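The Sosholm Arm

Kalkidan Feyisa had the key to the workshop from six in the evening, and by seven she had usually eaten her supper standing up and started on the arms. The workshop was called Goda, after the street it had been on before the rent went up. It was over a tyre shop now. In March the place was cold until the compressor downstairs had been running for a while, and she worked in her coat.

The arms were Sorcha Madigan's idea. Sorcha had bought the pair of them from a packing firm called Abugri that was closing its Sosholm depot. She paid 600 for the two and borrowed a van to fetch them. Kalkidan had done the wiring and Sorcha had done the fingers, and for most of the winter they had argued about whose fault it was when something fell on the floor.

"Your fingers are too wide," Kalkidan said.

"Your left one drifts."

Both of these things were true. The left arm had a joint that lost its place when it had been sitting, and they ran it up and down for a bit each night before asking it for anything. Sorcha had cut windows in the fingers to save weight and then worried that they would bend. They hadn't bent so far.

1. What was on the table

Sorcha's mother had asked, at Christmas, what the thing was for. Sorcha said it was for tidying up. Her mother said that in that case it could start with the toys, and when Sorcha went home she was given a bag of them. So the job was to tidy a table. They put out sweets and toys and baskets, and Kalkidan wrote each run in a notebook with a pencil tied to it.

They were on run 73 when Sorcha came up the stairs with two teas. The table needed wiping. She said so, and Kalkidan said she would do it after.

"Show me what it sees," Sorcha said.

Kalkidan turned the laptop round and went through the pictures from the wrists.
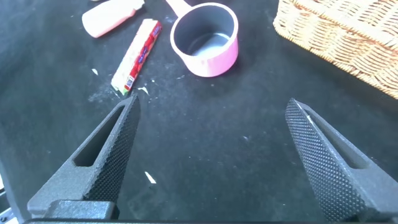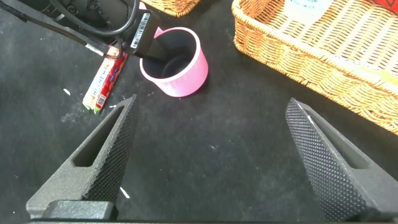
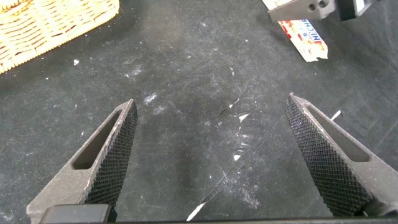
2. The argument about the basket

Sorcha drank half her tea before she answered.

"It could go for the sweets first," she said. "They're flat. If it can do flat, it can do the rest."

"It can't do flat."

"It did it last night."

"It pushed it last night," Kalkidan said. "It pushed it until it hit the basket. I wrote it down."

She had. The notebook said: pushed, not lifted. Under that, in Sorcha's writing, it said: nearly.

They tried it at the old speed and the fingers closed over the top of the packet and came up with nothing. They tried it slower. Kalkidan kept one hand on the stop button, a big red one off a lathe -- it was the only part of the whole build that had never given trouble. The arm went down, waited and shut. The packet came up by one corner.

"Don't say anything," Sorcha said.

The arm swung across to the basket. The left joint drifted, as it did, and the packet hung over the rim for a moment and then dropped on the wrong side of it.

Kalkidan wrote down: lifted, missed.

"Put nearly," said Sorcha.

"You put it."

Sorcha took the pencil and put it.

3. Graltum

There was a letter under the notebook that neither of them had mentioned. It was from a firm called Graltum, which made shelving and wanted someone to look after its picking line. It was addressed to Kalkidan. The job was 62 miles away and began in the summer, and it had been under the notebook since the start of the week with a ring on it from a mug.

"You should take it," Sorcha said. She was looking at the arm.

"I haven't said I want it."

"They'll have joints that don't drift."

"They'll have somebody else's fingers," Kalkidan said.

The compressor cut out downstairs and the room went quiet. Sorcha found the cloth and wiped her side of the table, going carefully round the toys so that nothing was moved. Then she passed the cloth over and Kalkidan did hers. It didn't make much difference to the table.

"What number are we on?" Sorcha asked.

Kalkidan looked at the notebook and turned to a clean page. She ran the left arm up and down, twice more than it needed, and put the packet back where it had been.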